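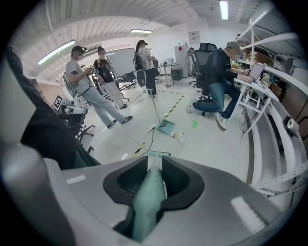
3.2 Beleuchtung und Blendung in hell ausgestatteten Werkräumen

Die Räume der Stichprobe unterscheiden sich weniger in der installierten Leistung der Leuchten als in der Behandlung der Oberflächen. In älteren Werkstätten ist der Boden meist dunkel gestrichen oder mit Holzpflaster belegt, und ein großer Teil des Lichts geht dort verloren. In den jüngeren Räumen überwiegen helle Beschichtungen, häufig in Verbindung mit einer weiß gestrichenen, offen liegenden Decke. Ein Raum dieses zweiten Typs, mit weißem Boden, gerippter weißer Decke und Leuchtstoffröhren, ist in Abbildung 2 zu sehen. Er gehört nach der Einteilung in Abschnitt 3.1 zur Gruppe B.

Untersucht wurden insgesamt 14 Räume an den Standorten Hudix und Oltex. In jedem Raum wurde die horizontale Beleuchtungsstärke auf Höhe der Arbeitsflächen gemessen, zusätzlich die Leuchtdichte von Boden, Wand und Decke aus der Blickrichtung einer stehenden Person. Die Messungen fanden nach Einbruch der Dunkelheit statt, damit der Anteil des Tageslichts nicht gesondert herausgerechnet werden musste. Vor jeder Messreihe brannten die Leuchten 15 Minuten. Räume mit beweglichen Arbeitsleuchten wurden in beiden Zuständen erfasst, also mit und ohne diese Leuchten; in die Auswertung ging nur der Zustand ohne Arbeitsleuchten ein.

Parallel dazu füllten 57 Beschäftigte einen Fragebogen aus. Gefragt wurde nach der Helligkeit des eigenen Arbeitsplatzes, nach störenden Reflexen, nach Ermüdung der Augen am Ende des Arbeitstages und nach der Zufriedenheit mit dem Raum im Ganzen. Der Fragebogen lehnt sich an die Fassung an, die im Projekt Bradent für Büroräume entwickelt wurde. Fragen zur Bildschirmarbeit wurden gestrichen, zwei Fragen zur Erkennbarkeit von Kanten und Stufen kamen hinzu.

Erwartungsgemäß liegt die mittlere Beleuchtungsstärke in Gruppe B höher als in Gruppe A, auch bei vergleichbarer Bestückung. Der Unterschied fällt in kleinen Räumen stärker aus als in großen. Vermutlich spielt dabei der Zustand der Wände eine Rolle: In den großen Räumen stehen Regale und Materialschränke oft dicht an dicht, so dass von der hellen Wandfläche wenig übrig bleibt. Eine getrennte Auswertung nach dem Anteil verstellter Wandfläche war nicht möglich, da dieser bei der Begehung nur in Hudix protokolliert wurde.

Weniger eindeutig ist der Befund zur Blendung. In Gruppe B werden Reflexe vom Boden häufiger als störend genannt, und zwar vor allem von Personen, die überwiegend stehend arbeiten. Sitzende Personen nennen dagegen eher die Leuchten selbst. Beide Angaben passen zu den gemessenen Leuchtdichten, doch erklärt die Leuchtdichte allein die Unterschiede zwischen den Räumen nicht. Ein glänzend versiegelter Boden wird bei gleicher mittlerer Leuchtdichte deutlich schlechter bewertet als ein matter. Der Glanzgrad sollte deshalb in künftigen Erhebungen als eigene Größe aufgenommen werden. Mäkelä schlägt hierfür ein einfaches Verfahren mit Vergleichstafeln vor, das ohne Laborgerät auskommt - für die vorliegende Stichprobe lag es noch nicht vor.

Ein weiterer Punkt betrifft die Anordnung der Leuchten. Wo Röhren in nachträglich umgenutzten Räumen hängen, folgt ihre Lage selten der heutigen Aufstellung der Tische. Sie verlaufen dann quer oder schräg zur Blickrichtung, und einzelne Plätze liegen zwischen zwei Lichtkegeln. An solchen Plätzen wurde die geringste Zufriedenheit angegeben, auch wenn die gemessene Beleuchtungsstärke noch ausreichend war. In Oltex wurden die Tische im Juni umgestellt; ein Vergleich mit dem vorherigen Zustand steht aus.

Für die Ermüdung der Augen ergab sich zwischen den Gruppen kein belastbarer Unterschied. Die Angaben streuen innerhalb der Räume stärker als zwischen ihnen, was auf Einflüsse wie Tätigkeit und Alter hindeutet. Beide Merkmale wurden erhoben, die Besetzung der einzelnen Klassen ist für eine getrennte Betrachtung aber zu gering. Auf die Schallverhältnisse derselben Räume, die in den freien Anmerkungen der Fragebögen mehrfach zusammen mit der Beleuchtung genannt wurden, geht Abschnitt 3.3 ein.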